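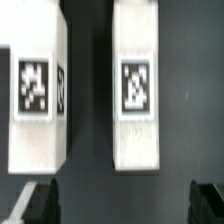 June
By the Kobzar workshop desk

Painting offcuts white

Most of the trouble with white paint on small bits of timber comes from the knots and the end grain. Deal with those first and the rest is easy.

Sand the flat faces along the grain with 120 paper, then 180. Spend twice as long on the ends. Wipe everything down with a barely damp cloth and leave it for an hour.

Dab knotting solution on every knot, even the small ones. Two thin coats will do. Skip this and a yellow ring comes through by next summer, however much paint you put over it.

Prime the ends, let them dry, then prime the whole piece. A 500 ml tin of primer goes a long way on offcuts, so don't buy the big one. Mine came from the hardware shop in Dristinthorpe and is still half full.

For the top coat, use a small foam roller on the faces and a brush for the edges. Roll in one direction at the end and leave it alone — going back over half-dry paint is what makes it drag. 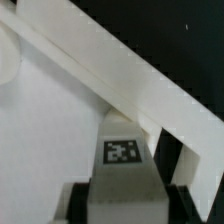
Matte white with a slightly creamy tone.

Rub down between coats with 320, very lightly. Stand the pieces on panel pins knocked through a scrap board so you can do all the sides in one go.

Grey smudges on a matt finish usually come off with warm water and a drop of washing-up liquid. Don't use a scouring pad, it leaves a shiny patch. If the mark stays, touch in the whole face — a dab in the middle will always show.

Wash the roller before you stop for tea.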